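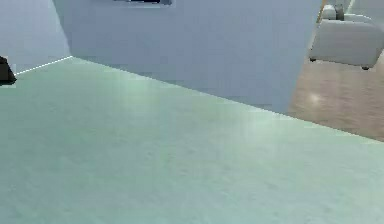 Scene and run rules, second pass
June 8, 2019. Bench: sim desk, Zornard project. Present: me (Nasrin), Kianoush, Rostam. Thibault joined for the part on stop conditions.

Goal for the day was to get the house rules for simulated runs into a state where a new person can follow them without asking one of us. The first pass from May was mostly Zohreh's notes pasted together, and half of it was about the old loader. I went through it line by line with the scene viewer open on the other screen.

What follows is the wording we settled on, with notes on the bits we argued about. The clean copy goes in the Zornard folder when Zohreh has read it.

Scope

Applies to any run in the household scenes that gets saved, whether it is scripted, teleoperated or a policy rollout. Scratch runs are exempt as long as they go in the scratch folder and stay there. Rostam wanted scratch runs covered too. We left them out. If a scratch run turns out to be worth keeping, do it again properly under the rules.

Does not apply to the physical cell. The cell has its own sheet and its own sign-off and nothing in here replaces any of it. Kianoush asked for that sentence to stand by itself, so it does.

Before a batch

1. Load the scene from the locked list. No local edits. If the scene needs a change, change it in the list, bump the version, and tell the others.

2. Write the scene version, robot model version and controller version in the log before the first run. Filling these in afterward from memory is how we ended up with the mess in the Heydari set, where the controller version in the log and the one in the saved config disagree for a long stretch and we still can't say which is right.

3. Step the scene with nothing commanded and look at it. Objects should settle and stay settled. Anything that creeps, jitters or sinks into the support gets a ticket and the scene comes off the list.

4. Save a still from every camera that will record, before anything moves. Keep these with the batch.

5. Look at the stills. Rostam pointed out that the May version said to save them and never said anyone had to open them.

Looking at the stills

This took most of the morning. We wanted a short check that two people would do the same way.

Start with the support surface. Find its edges and check that they fall where the scene file says they fall. In the green-top view the far edge runs down to the right on a long diagonal, with the panel behind it on one side and the wooden floor and the armchair past it on the other. That kind of view needs care. A target placed close to the far edge on the right has floor behind it in the image, and an annotator working from the still alone can put the edge in the wrong place. We agreed that edge positions are always taken from the scene file and the still is only used to confirm them.

Next, background. Furniture outside the workspace still has collision geometry in some of our scenes and in others it is visual only. The log now has a field for this, filled in per object. "Looks far away" is not an entry. Kianoush will write a small script to fill the field from the scene file and then we only need to read it over.

Then lighting. Note bright patches on the support surface. Don't retouch, don't move the light for one batch. If the detector fails on a bright patch we want that in the results.

Partly visible objects: if something is only part way into the image, look up its name in the scene file and write that name down. If you can't find it, write "unidentified" and carry on. No guessing in the log. I have done this myself, written "kettle" for something that was in the file as a bin, and then the label got copied forward.

Marks on surfaces and edges

Longer discussion than I expected. Rostam's view was that small marks along an edge are texture and can be ignored. Kianoush has seen a stray collision shape look exactly like a small mark, a leftover from an import through Corkik, and it stopped the gripper dead in mid-slide with nothing there to hit as far as the camera was concerned.

In the brown-top view there is a tiny dark speck where the top meets the blue wall, right of center. We don't know yet what it is. Could be texture, could be a gap in the mesh, could be something small. It is a good test of the rule, so we used it to write the rule:

a. Any mark at a boundary between two surfaces gets a line in the log with the scene version and the camera.
b. Turn on the collision overlay and look again from the same camera.
c. If there is geometry at the mark, ticket it and take the scene off the list.
d. If there is none, write "no geometry at mark" and go ahead.
e. Do not paint over it, crop it or shift the camera to lose it.

Rule e was Zohreh's, from her margin notes, and we kept her wording. Step b for this speck is on my list below.

The same steps apply to the slanted side edge of the brown top. It looks a bit stair-stepped in places. Most likely that is the render resolution, and the overlay will show whether the collision edge is straight underneath. Until that has been checked, nothing gets placed within 40 mm of it.

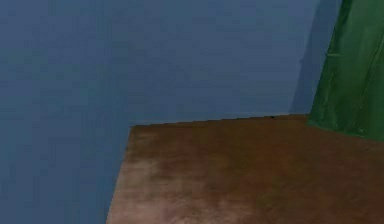 Stop conditions

Thibault came in for this. He wrote the sheet for the physical cell and wants the sim rules to use the same words for the same things, which is fair. We had "abort," "halt," "kill" and "reset" all in use and two of them meant the same thing.

Agreed terms:

Stop – motion ends, state is kept, the run is saved with the flag set.
Reset – scene goes back to its start state. Only after a stop, and never in place of one.
Discard – the run is removed from the batch. Needs a reason in the log and a second person's initials.

A run is stopped for any of these: joint limit reached, contact force over the limit in the config, tool outside the workspace box, an object leaving the support surface, or the operator wanting it stopped. No reason is required for the last one. Thibault was firm on that and it matches the cell.

We had been letting sim runs carry on after the tool left the box, on the grounds that nothing gets damaged. He doesn't like it. A policy that has spent its whole life being allowed out of the box will be carried over to the cell sooner or later, and the people standing there will have read a sheet that says it stops. Changed as of today. Rostam to update the runner so that the box is checked at every step of the controller, where at present it is checked at the end of a motion segment.

Stopped runs stay in the batch. They count as failures in the results table. If you think a stop was false, write that next to it and leave the count alone.

Batch size and review

A batch is 20 runs on one scene version. After each batch somebody other than the operator plays back two of them, picked by the script and not by the operator, and initials the log. If either one shows something the log doesn't mention, the whole batch is reviewed.

Tried this on the last set we sent to Greltel, 441 runs, as a dry exercise. I read the logs while Kianoush did playback. Findings, in no special order:

- Scene version missing from the header in some batches. Recoverable from the config files.
- Stills saved under the name of the batch before. My fault, the script took the old folder name. Fixed.
- Resets recorded with no stop ahead of them. Can't tell now whether there was a stop.
- Time stamps fine throughout.
- Comments like "weird again" with nothing to say what was weird or when it was weird the first time.

We won't reissue the set. I'll send Greltel a note listing the first three so they can decide how to use the affected batches. Draft is in the shared folder, please read it before I send it.

Comments in the log

Short section, prompted by the above. A comment names the object as it is in the scene file, gives the sim time, and says what happened. "Cup_b tips at first contact, on its side at end of run." That is enough. Opinions about the policy go at the end of the batch entry under Remarks, where they can be as long as you like.

Carrying results over to the cell

Nothing here permits a transfer. For the record, the steps as they stand: batch log complete and initialed, no open tickets on the scene, limits in the sim config equal to or tighter than those on the cell sheet, then Thibault's form. Speed limit in particular. The sim config had a looser value than the cell and it had been copied from one project to the next without being looked at. Corrected in the template. Existing projects need to be checked by hand.

Not settled

Whether camera poses belong in the locked list together with the scene. I say yes. Kianoush says it will make the list unmanageable with the number of views we try. Parked until Zohreh is in.

Whether a policy rollout needs an operator at the desk for the whole batch. In the cell, obviously. In sim we have been leaving them to run overnight. Thibault has no objection provided that the stop conditions are in the runner and tested. So overnight batches are on hold until Rostam's change is merged and has a test.

To do

Me: overlay check on the brown top, both the speck at the back and the side edge. Greltel note. Clean copy of this.
Kianoush: script for the collision field. Look for other Corkik imports still on the locked list.
Rostam: box check at every step, plus the test.
Thibault: send the current cell sheet so I can match the wording.
Zohreh: read the clean copy, decide on camera poses.

Left the viewer open on the sim desk with the overlay off. Please don't update the scene list until I've done the check.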